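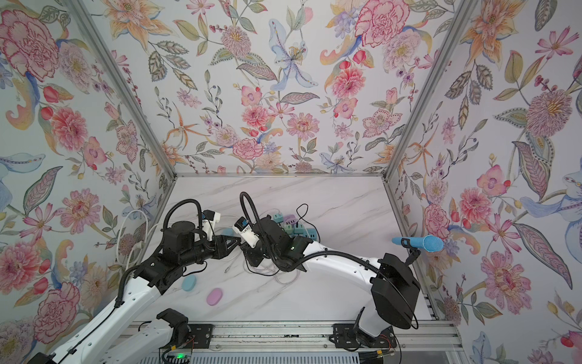
In January I could visit the Drurham workshop of Trelent, where they keep nine two-arm cells in daily use. I had asked to see one cell and how it is looked after, and Man-lok Hsiao, the technician for this row, gave me most of a morning.

Each cell is an aluminum frame with walls on three sides, and both arms are mounted on a slotted rail along the near edge. The wallpaper with flowers surprised me. Man-lok told me that the walls and the table top are changed from time to time, so the arms do not always work before the same background. The marble pattern is her favorite, but small clear cables are difficult to see on it.

She starts at the rail. The brackets are checked with a torque wrench every 30 hours of running, first left, then right. After this she looks at the black corrugated conduits. They must make a wide arc over the wrist. If the arc is too tight, the cable inside breaks near the clamp, and she showed me a box of old ones. One conduit lasts roughly 500 hours.

The grippers take more patience. She brings the two tips almost together over the middle of the table and compares the position with the values saved in Prusum, their calibration program. When the difference is too big, she repeats the zero point of the wrist first – the shoulder very seldom moves.

I asked about spare parts. A wrist actuator comes from Zaidi and takes three weeks, so two are always on the shelf. Visits can be arranged by e-mail, mornings only, and closed shoes are required.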